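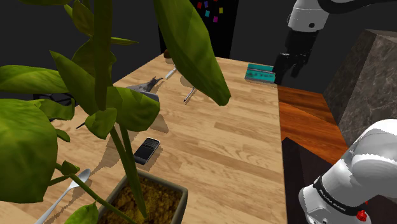 ## 3. Where people put the plant, and what they do about it

**Figure 1.** A broad-leaved plant in a rectangular pot on a pale wooden tabletop, with leaves hanging over the wood.

I should say up front that I got into this subject through a fight over a desk. My officemate Tamara Cârstea wanted her big leafy thing by the window, I wanted the window, and somewhere in the third week of that I started keeping notes (which is how most of my papers begin, I'm afraid). Section 2 covered why people bring plants to work in the first place. What I want to get at now is the duller and, to me, much more fun question of territory: who gives up space for a plant, and how do they talk about it?

The interviews at Brisach and Romer were done in April, on two floors with shared tables. I asked everyone the same opening question, "Tell me about the plants near you," and then mostly kept quiet. People talked for ages! Almost no one began with what the plant looked like. They began with who brought it in, who waters it, and who had moved it without asking.

A big plant on a shared table (Figure 1 gives the general idea) takes up more room than its pot does, and my interviewees had strong feelings about the difference. Dulce Bañuelos called the pot "the rent" and the leaves "the guests," and I've borrowed her terms ever since. The rent gets agreed on early and rarely comes up again. The guests get argued over all year, usually in a very polite way, by turning the pot a little when the other person is at lunch.

I counted four kinds of response to a leaf in one's space: turning the pot, trimming, moving one's own things, and doing nothing while complaining to a third person. Trimming was by far the most serious. Nelu Zamfir still brought up a cut made before he even joined the team, and he told it like a family story, with voices. Moving one's own things was what people said they did. Turning the pot was what they said everyone else did.

Greenwood (2000) would read all this as plain old desk marking, same as mugs and photos. I like that paper a lot, but I don't think it fits so well once the marker grows. A mug stays put. With a plant, the line you agreed on in winter is somewhere else by summer, and you have to have the talk again or decide you can live with it. Vaughan Tamihana made this point to me after a draft talk, and I've leaned on it heavily in Section 4, where I get to the watering schedules.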